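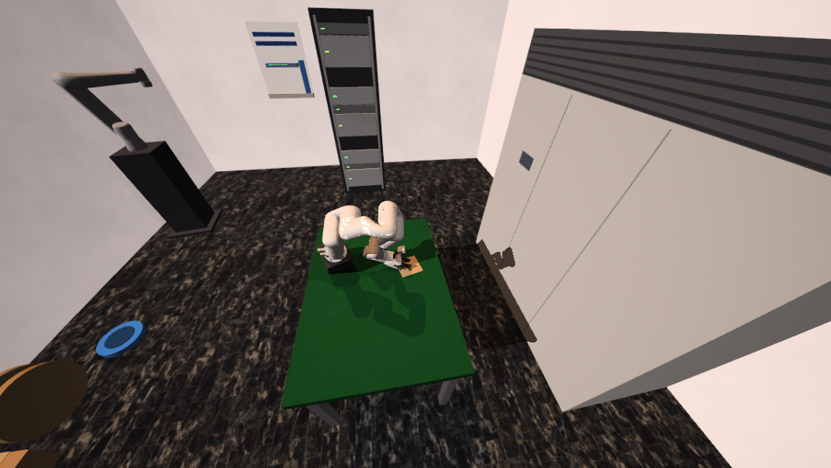
27 January 2024
Rondov cell (sim), scene maintenance

Continuing from the last entry. Open items were the tool frame offset, the finger contact settings and the light position.

Started with the tool frame. After the gripper model was swapped for the Gindier version the tool point was still being read from the old file, so every approach came down short of the fingertips. Commanded the arm to the board center at hover height and compared the reported tool point with the midpoint between the pads. Error was 11 mm along the approach axis, nothing measurable sideways. Corrected the offset in the tool file and removed the duplicate entry from the cell file. The duplicate was the one that won at load time. Only one place to edit now.

Base mount left alone. The base is fixed to the table body at the far left corner and the joint limits were already set for that position. Checked that the arm body and the table top are excluded as a collision pair at the base only. The wrist and fingers must keep colliding with the top.

Board next. It had been placed by hand and sat slightly below the table surface, which made it jump on the first physics step. Raised it to rest height and let it settle before the reset state is saved. Board yaw is randomized at reset, a few degrees either way to start with. Board position is not randomized yet.

Reset sequence as it stands:
- open gripper, wait for the fingers to report open
- arm to home, joint motion only
- place board, then dice, then settle
- clear contact cache
- release the controller

The contact cache step was missing. Without it the first grasp after a reset could start with stale finger forces and the controller would take the gripper as already closed. That accounts for the failures logged as "closed on nothing." Replayed the log with the step added and they did not come back.

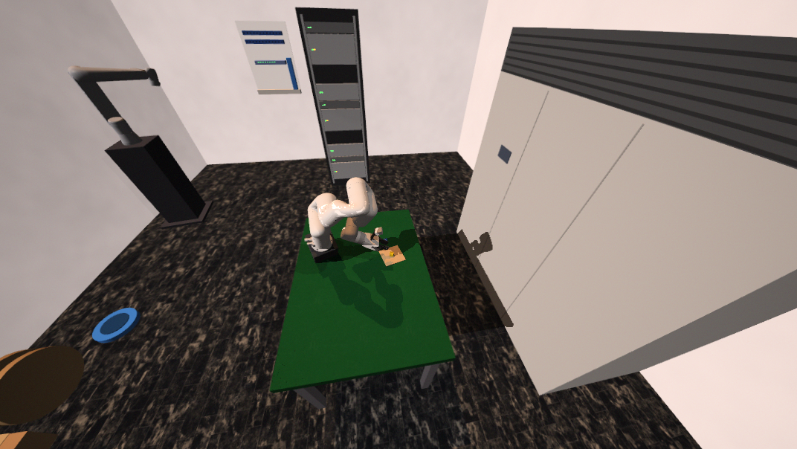
Room camera, Rondov cell. Gripper above the board and to its left.

Lighting. The arm throws a large shadow over the near part of the table from this light position. Acceptable for the room camera. For the wrist camera it means board brightness changes from one arm pose to the next, and the color threshold for the board was set too tight to survive that. Widened the threshold on value, left hue alone. I would like to keep one light and one hard shadow, as the Fulitz cell has, so the two can be compared without a lighting correction.

Background furniture (rack, cabinet, second arm on its pedestal) is static and has no joints active. The second arm was still loading its controller, which cost solver time at every step. Controller disabled, mesh kept.

Finger contacts. Pad friction had been raised at some point to stop dice slipping, and that hid the real fault: the left and right finger joints were driven from separate targets and closed unevenly. The die got pushed sideways before the second pad arrived. Changed to a single driven joint with the other side coupled to it. Friction put back to the default. Ran the close and release test on a die at board center until the counter read 547, of which 494 were clean closes. The rest were pushes, mostly with the die rotated so that a corner faced one pad. Approach yaw is still fixed, so this is expected.

Pad inner faces are modeled curved. The collision mesh is a box. Should be a convex hull at least; not done today.

Wrist camera. Moved back along the housing until both fingertips and their joints stay in view with the gripper open. The front of the housing now takes up the bottom of the image. Masked that region in the detector so the lit part of the housing is not picked up as board. 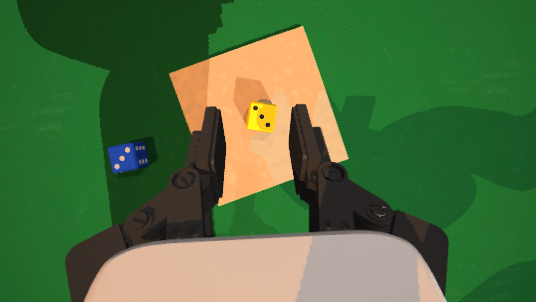 Comment added under the entry: before anyone touches the pad mesh, rerun the same test with approach yaw matched to the die. If the pushes disappear the box is good enough and the hull only slows the solver down. Also, the friction value should go in the cell file with a note, otherwise it will get raised again the next time something slips.

Agreed on both. Friction value is in the cell file with a note. Yaw matching needs the die orientation from the detector, and at present the detector only returns a center. For the test I can read the orientation straight from the simulator state.

Open:
- yaw-matched close test, 2 runs, same seed list as today
- pad mesh, pending the above
- board position randomization, small range, keep clear of the table edge
- send the corrected tool file to Sandoval; their copy of the cell still has the August version
- check the settle time with both dice on the board

Scene saved and tagged. Old tool file kept in the archive folder, renamed so the loader does not find it.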